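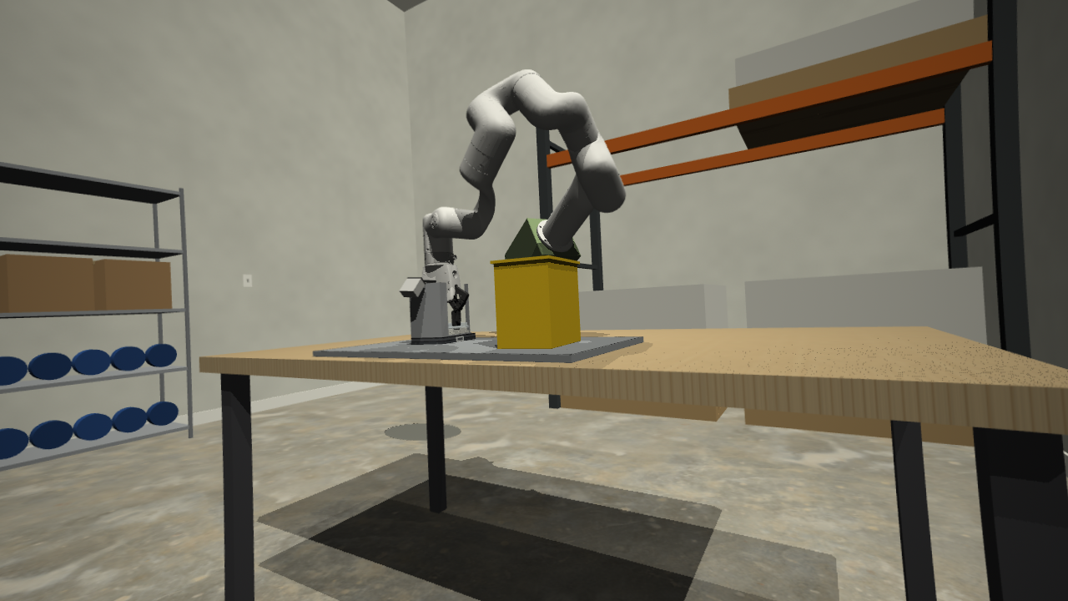
Arm in the sim cell, wrist down at the green wedge on the yellow box.

Jan 22, 2026

I spent most of this week on our rules for simulated runs. We have had a written procedure for the real cell for years, but the sim side was whatever each person liked. Dace Laur asked me to write it down before the Okimia work starts in February, so I did.

The first rule is about contact. If the wrist flange touches a part, the run gets flagged, even if the task finishes fine. The fingers are there to touch things. The flange isn't. In the sim it costs you nothing, and that is how people get used to it. On a real arm you can end up with a bad force reading or a repair bill.

Second, every run gets logged with the scene version and the random seed. I went back through 643 old runs and 53 had no seed at all. I can't repeat those, so I took them out of the results.

Third, no path moves to hardware until it has passed 200 runs with the parts shifted a little each time. Indrek Mets thought 60 was plenty. We argued about it over lunch and kept the higher number for anything with a sloped face, where a small shift changes the contact a lot. Flat boxes can go with 60.

Fourth, the speed limits in the sim match the ones in the real cell. You can turn them up to look for problems, but those runs go in their own folder.

None of this replaces the risk assessment. A clean sim run says nothing about where a person might be standing, and I put that in the first paragraph of the procedure. The draft is on the Mitham share if you work with us. Send me changes by the end of the month.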